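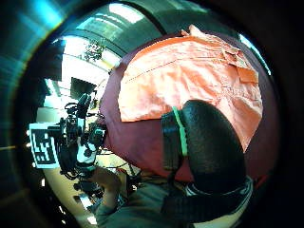
Boletim Tiltia, n.º 110, fevereiro de 2023, página 2

Como guardar as camisas finas até à próxima estação

Este texto é para as pessoas que têm camisas leves e as usam só uma parte do ano. Eu vivo em Portugal há bastante tempo e aprendi aqui que a humidade do inverno faz mais mal à roupa do que o uso. No meu país o armário fica seco os 365 dias do ano, e eu não conhecia o cheiro a mofo antes de morar na rua Gashaw, num rés-do-chão.

Antes de guardar

Lave sempre a camisa, também quando parece limpa. O suor e o perfume não se veem no primeiro dia, mas depois de alguns meses aparecem como manchas amarelas no colarinho e debaixo dos braços. Leia a etiqueta e escolha a temperatura que ela indica. Se a etiqueta já não se lê, use água fria e pouco detergente.

Não ponha amaciador na última lavagem. Ele deixa uma película no tecido, e com essa película a cor pode ficar baça. Passe por água duas vezes e não torça. É melhor enrolar a camisa numa toalha, apertar com as mãos e depois abrir.

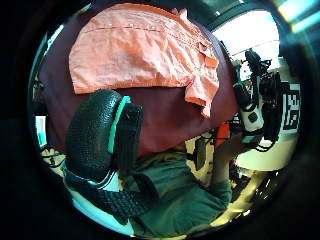 Sosina Dinsa escreveu-nos que discorda desta parte: ela torce as camisas de algodão há muitos anos e nunca perdeu nenhuma, e a toalha, na sua opinião, só serve para ter mais uma peça para secar. Para o algodão grosso eu aceito a observação. Para viscose ou seda continuo a usar a toalha.

A camisa tem de estar completamente seca. Toque nas costuras e por baixo dos botões, que são os lugares onde a água fica mais tempo. Na dúvida, deixe mais uma noite no estendal dentro de casa, com a janela um pouco aberta.

Dobrar sem marcar

1. Feche o primeiro botão, o do meio e o último.
2. Deite a camisa com os botões para baixo, numa superfície larga e macia. Uma cama serve bem.
3. Alise com a palma da mão, do centro para os lados.
4. Ponha uma folha de papel de seda branco nas costas. O papel deve ser sem ácido; o papel de jornal suja.
5. Dobre os lados para dentro e deite as mangas ao comprido.
6. Dobre ao meio, de baixo para cima, sem fazer força na dobra. 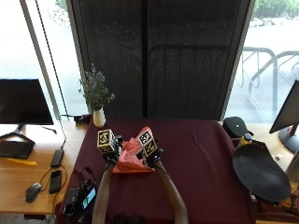
Se o tecido é muito escorregadio, as mangas fogem quando se faz a última dobra. Nesse caso prefiro enrolar, a começar pela bainha, com o papel por dentro. O rolo ocupa mais lugar na gaveta, mas em abril a camisa sai quase sem vincos.

Onde guardar

Uma caixa de cartão limpa é suficiente para um armário seco. Nas casas húmidas uso um saco de pano 100% algodão, da marca Anex, e ponho dentro dele um saquinho de lavanda. O plástico fechado não aconselho, porque a humidade que entra já não sai.

As camisas pesadas ficam em baixo e as finas em cima. Uma vez por mês abra a gaveta durante uma tarde e mude o papel se estiver amarelado. O papel de seda encontra-se na retrosaria Cunis, em folhas soltas, e também nas papelarias, mas convém perguntar se é sem ácido.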